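Project Report: Picking Blocks From a Metal Bin
Group Vatham
Members: Gangadharan Nadar, Rajeshwari Ramasamy, Nithin Venkataraman
Supervisor: Shahzad Ghumman

1. Purpose of the project

The task given to our group was to make a robot arm pick rectangular blocks from one bin and place them in a second bin. In the beginning we wanted to compare two methods of choosing the grasp point. After the fault which is described in section 3, our supervisor agreed that the report should be mainly about the fault, and the comparison is left for the next group.

The program has two parts. The part which finds the blocks we named Balen, and the part which moves the arm we named Kun. Rajeshwari wrote most of Balen. Gangadharan and Nithin wrote Kun and made the tests.

2. Setup

We used the KUKA arm of the laboratory with the metal gripper. The bins are held with clamps, and a fixed camera looks at the work area. The walls of the bin slope inward, so the free space for the gripper becomes smaller near the floor. We did not think enough about this at the start.

The blocks are reddish-brown and dark green. We put them apart from each other and did not stack them, as we wanted to begin with the easy case. Balen finds a green block without much trouble, but the bin floor is worn and shiny, and its reflections were sometimes taken for the edge of a block. 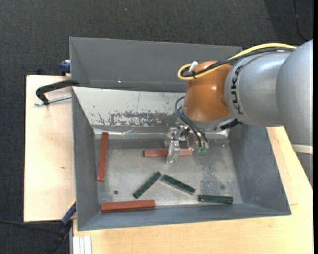 3. The fault

In January we made a series of 67 pick attempts. In 8 of these the gripper went too low and touched the bin floor. In seven cases the contact was light and the arm continued. In the last one the arm pressed against the floor until the controller stopped it with a force error. Nithin was at the stop button, but the controller was faster than him. No person was hurt. One gripper finger was bent a little and had to be replaced, and we lost two weeks of testing.

Before this, the light contacts were written in our log as "noise". This was our mistake. We should have stopped after the first one and looked for the reason.

4. Finding the cause

First we suspected the calibration of the camera. Manikandan Salian from the laboratory helped us to repeat it, and the difference from the old values was very small. Then we suspected that the bin had moved. We drew pencil lines on the wood beside it and made more picks, and the bin stayed on the lines.

The cause was in the height value. When a reflection lies close to a block, Balen can mix the depth of the block with the depth of the reflection. The reflection gives a depth which is below the real floor, so the average is also too low. Kun accepted any height it received. There was no lower limit in the program – we had only limits for the sides, which we copied from an older project called Hinisa. That project worked on a flat table and had its floor limit in the controller settings, and we did not copy those.

5. Changes made

Kun now has a lower limit of 8 mm above the bin floor, and a target below it is refused before the arm moves. The last part of the way down is done at low speed. Any contact with the floor stops the run, and a member of the group must write the reason in the log before starting again.

Balen now uses the middle value of the depth points and does not use the average. We also tried a matte sheet on the floor, but it became loose at the corners and we removed it.

6. Results after the changes

We repeated the same series. The gripper did not touch the floor in any attempt. Kun refused the target 2 times, both for a block lying close to the wall. These refusals count as failed picks, and we think this is correct.

7. Remaining problems

The limit is measured from one point of the floor, and we have not checked if the floor is level. If another bin is used, the value must be measured again by hand. The next group should do this before the first run, and they should also read the controller settings together with Mr. Salian.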